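Storeroom FAQ - Flasent building, Brumham

Updated Monday, December 27, 2021. Questions people keep asking at the desk, answered quickly. If yours isn't on the list, email stores and put "door" in the subject.

Which door is it?
The white one with the red lettering on the paper sheet. Silver lever handle. Not the Fungate side, that's a different key and a different set of people.

What does the sign say?
库房重地 on the top line, 非请勿入 underneath. Storeroom, restricted, no entry unless invited. It means everyone, including people who are "just grabbing tape".

So who can go in?
Anyone on the stores list. Anyone with someone on the stores list. Visitors from Tolentino need to be signed in first, same as always.

How do I get on the list?
Ask Cirilo Arriaga. Takes a day or two, longer over the holidays. Please don't ask him in the corridor, he will forget - send it in writing. 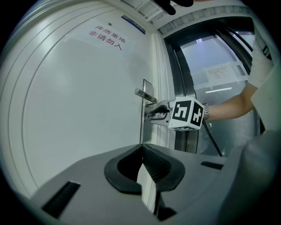
The handle feels stiff. Is it locked?
Maybe, maybe not. Push the lever right down, all the way, then try the door. Half a press does nothing. If it goes all the way down and the door stays put, it's locked, so come to the desk.

Can I prop it open while I carry things?
No. Get a second person to hold it. Wedges have been taken away twice now and the last one scratched the floor.

What about trolleys?
Fine, up to 80 kg. Go in straight, not at an angle, the frame is white and shows every knock. Park them inside, never in the corridor.

Do I have to close it behind me?
Yes. Flat hand on the panel, push untill it clicks. Don't let it swing. Don't kick it (we can see the marks). 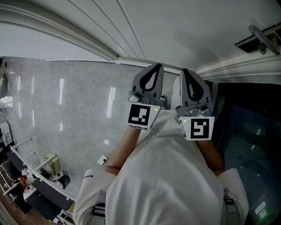
It clicked but came open again?
Latch needs adjusting. It was done in August and it drifts. Report it the same day and say if it was the latch or the handle, they're two seperate jobs.

Can I lean boxes against the door?
No. Somebody has to open it.

Can I stick a notice up?
Not on the door. Ask the desk for a space elsewhere. Anything taped over the red sign comes down.

I've lost my key. How much?
18 pounds for a new one. Tell us straight away, even at the weekend. Found keys go to the desk, not on top of the cupboard.

Who cleans it?
Door and handle get a wipe with the rest of the corridor. Damp cloth, no spray near the paper. If you spill something on the floor, mop it yourself then tell us - it's a shiny floor and people slip.

When is it open over New Year?
Desk hours only. Normal hours once everyone's back. Deliveries still go to the back entrance, ring twice.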